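02/05/2022

Spent the whole day on the hand-held grippers and my wrist knows all about it. Dale Lavoie wanted the Gorkix and the Drastitz compared properly before anyone signs for more of them, so I've been opening and closing things since breakfast like a very bored crab.

The Gorkix is lovely to hold, I'll give it that. Light, balanced, and the trigger has a nice springy feel (a bit too springy by the end of the afternoon!). But it creeps. You set it to a gap, look away, look back and it's had ideas of its own. I did 200 squeezes on it before lunch and wrote down every one that felt off, and my handwriting got steadily worse, so good luck to whoever types that up.

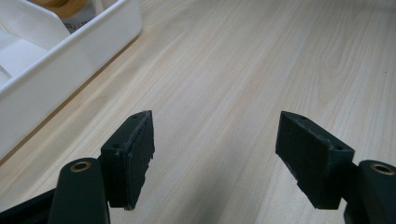
*Pads open over the bench, white tray in the corner.*

I do wish we'd settle on one sort of pad. The dark green-black blocks look a bit chipped along the edges now and I can't decide if that matters. Dale says leave them alone until we've got numbers, I say swap them and start fresh — we went round that one twice and then had tea. The April log stopped at 1,574 grips and I added 291 today, counting both tools, which felt like more when I was doing it.

The Drastitz is heavier and squeaks, and I still came away liking it better. It closes square. I picked up the same washer over and over and it just got on with it, where the other one kept nudging the thing sideways first. Dale tried it for five minutes and said it was like holding a kettle, so we're not agreed there either.

Chisholm rang about the Brirkero controller, which is coming with 2 cables and no manual. Splendid. I said to send it anyway.

Must find my wrist support, I think it's in the blue coat. Back on the Drastitz first thing tomorrow, left hand this time.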